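About Nasten

Nasten is a small company in Mansilla. We work with hand-held grippers and with the robot arms that learn from them, and our main subject is packaged food: packets, wrappers, jars, small boxes. We started with one rented room and one gripper. Today we have more than 80 grippers in use with our customers, and we still open every one of them on our own bench when it comes back.

On this page you can read what we do, and also about a fault we had in April. Some customers asked us why we put such a thing on a page where other companies put their awards. We think a person who wants to work with us should know it before the first meeting.

What we do

A person holds the gripper, picks up things in a normal home, and the movement is recorded. Later a robot arm uses the recording to learn the same grip. We prefer homes to laboratories. A sofa gives way under the hand, the daylight changes, and a snack packet is a difficult thing to hold well. It is full of air, it slides on its neighbor, and the printed film shines.

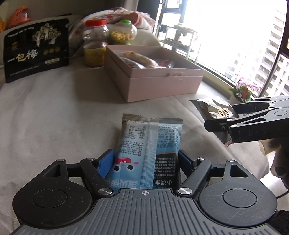 Our largest project until now is called Zerum. It asks one simple question: how hard should the fingers press? With too little force the packet falls. With too much force the seam opens, and then there are crumbs in the linkage, and the cleaning takes longer than the recording did.

What went wrong in April

In April we delivered 29 grippers with a new return spring. The spring was a little stronger than the old one, and we were happy with it, as the fingers opened faster. We tested it for 100 cycles on each unit. This was not enough. After longer use, a pivot screw could turn itself loose by a small amount. The finger then stood at a wrong angle, and when the user let go of the trigger, it sometimes stayed closed for a moment and then opened with a snap.

At Flindlow, one of our partner sites, an operator had a fingertip between the arm and the housing when it opened. The skin was pinched and bruised. No doctor was necessary, but we count it as an injury and we wrote it down as one.

We asked all users to stop the same afternoon. Of the 29 units we found 17 with at least one loose screw. We should have found this ourselves. The drawing gave a tightening value for the old spring, and we did not calculate it again for the new one. Also, two earlier messages about "slow fingers" were answered by us with the advice to clean the joint. That advice was wrong.

What we changed

The old spring is back. The pivot screws are now secured with thread lock and carry a line of paint, so a turned screw can be seen without tools. The test runs for one full working day with real packets, and the person who built the unit does not sign its test. Every message about a finger that sticks is treated as a safety message until we know better. Users also check both fingers for play before each session and keep the free hand away from the linkage while the trigger is released. 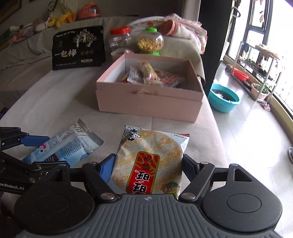
Flindlow wrote to us after the repaired units came back, and we have permission to print a part of the letter: "The paint line is good and our people look at it. We were less satisfied with the first answer we got, the one about cleaning. Please do not send that kind of answer again before someone has held the gripper in the hand. We also would like a spare finger set in every case, so we do not lose a day."

The spare finger set is now in every case. For the first answers, we have made the rule that a unit with a sticking finger comes to Mansilla at our cost, and the reply about the cause is written after it was opened.

Contact

If you use a Nasten gripper and a finger feels slow, loose or different from yesterday, please stop and write to us through the contact form. Choose "Safety" as the subject. These messages are read first, also on weekends.

Page last changed: Monday, June 13, 2022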